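# Perforated storage basket

A **perforated storage basket** is an open-topped plastic container with small holes distributed over its walls, used indoors to hold loose household, office or workshop items. The pattern of holes often imitates woven cane or rush, and baskets of this type are sold in many places as "rattan-look" or "woven-look" baskets. They differ from crates in having thinner walls and smaller openings, and from storage boxes in having no fitted lid as standard.

## Construction

Most perforated baskets are injection molded in one piece, usually from polypropylene. The holes are formed by the mold and are not cut afterward. Walls are tapered outward from the floor to the rim - the draft angle - so that the part releases from the tool and so that empty baskets nest for shipping. A steeper taper improves nesting but reduces floor area for a given rim size.

The rim is normally left solid and rolled or thickened into a smooth lip. It carries most of the load when the basket is lifted, and it stiffens the long walls, which are weakened by the perforation. Handle slots are placed directly below the rim or formed into it, generally as two rounded rectangular openings in opposite walls.

The floor may be perforated or solid. Perforated floors are preferred for bathrooms and other places where water must drain. Solid floors are preferred for small parts, pens, batteries and cables, which would otherwise drop through or catch in the holes.
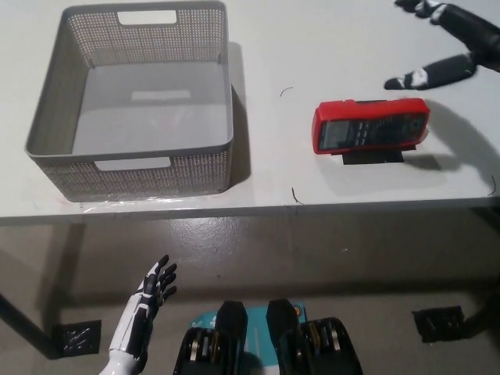
## Use with handheld instruments

In small workshops and teaching labs, baskets are commonly assigned to one bench or one instrument. A digital multimeter, its test leads and spare fuses fit in a basket of moderate size, and the open top allows the set to be checked at a glance. Gray and white are the usual colors for this purpose, as a brightly colored instrument housing stands out against them.

Baskets give no protection against impact and little against dust. Instruments with a fold-out stand should be stored with the stand closed, and probe tips should be capped or pointed toward the floor of the basket, where they cannot pass through the wall openings. Meters that must keep a calibration record are more often kept in a padded case, with the basket used for leads and adapters only.

A bench guide by Haris Ivanov and Thandeka Steyn, prepared for the Stallitz training workshop, recommends storing leads in loose coils and placing the meter in last. The guide also advises against stacking filled baskets without a shelf between them. Nested designs have no ledge to support a second basket, and the upper one rests on the contents of the lower.

## Labeling

Adhesive labels hold poorly on perforated walls. Common alternatives are a tag tied through the holes, a clip-on card holder, or a label applied to the solid rim. Some makers leave a smooth panel in one wall for the same purpose; the Grornetti range has this panel on a short side.

## Care

Dust collects in the holes and along the corners of the floor. Baskets are washed by hand in warm water with mild detergent and a soft brush. Solvents and abrasive pads dull the surface. Prolonged sunlight makes unstabilized polypropylene brittle, with cracks tending to start at the handle slots.

## See also

- Storage crate
- Drawer organizer
- Injection molding
- Test lead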